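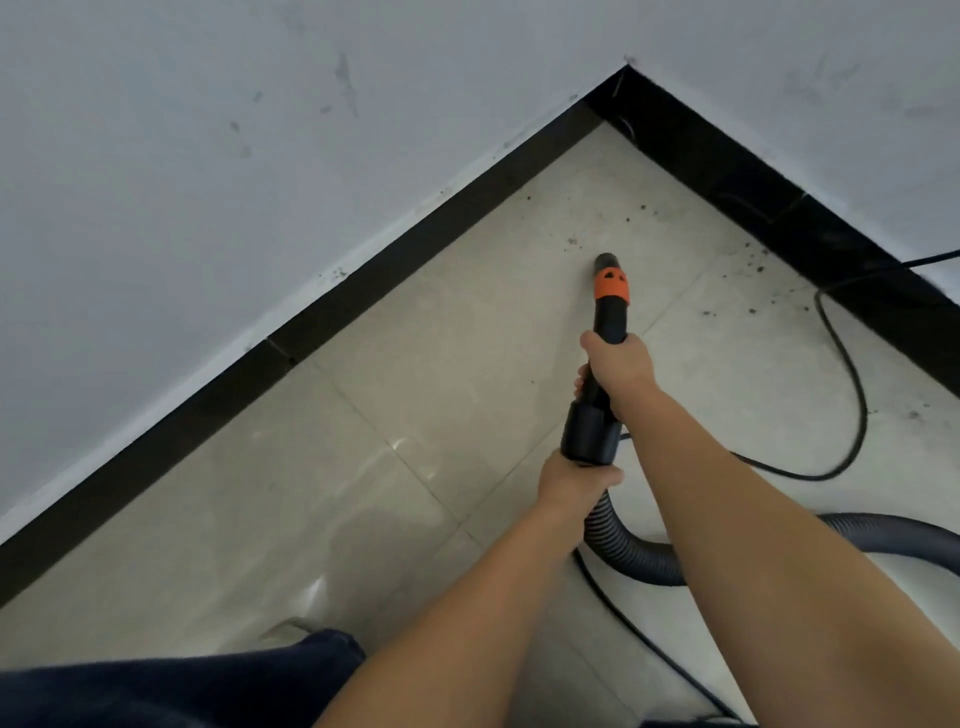

White walls and black baseboards at the corner.

Notes on Leaving a Rented Apartment
2 October 2024

My lease at Greden ended in June, and the final statement arrived last week. Several readers have asked how the deposit was settled. The following is a record of the process as I experienced it.

The deposit was $2,000. The first statement from Holtomance, the managing agent, proposed to return $1,057 and listed deductions for repainting, cleaning and one replacement key. No receipts were attached. I wrote to the office and requested an itemized list, together with a copy of the inspection form signed at move-in.

The form was of considerable use. It had been completed by Zeyu Tian, then the building manager, and it recorded marks on the walls of both bedrooms before I took possession. Tenants are advised to keep their own copy of this document. Mine had been misplaced during the second year.
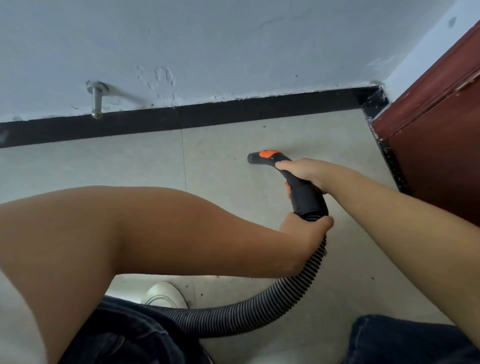 The revised statement reduced the deductions to $636. The repainting charge was withdrawn in full. The cleaning charge remained, and I chose not to dispute it further, as the lease required a professional service and I had not engaged one.

My former neighbor, Jinlong Cai, moved to Trekham in the same month and received his full deposit. He had requested a walk-through with the agent before returning his keys. I did not know that such a visit could be arranged. The provision appears on the last page of the lease, under the heading for notices.

Correspondence should be kept in writing throughout. Two of my telephone calls to the office were not logged.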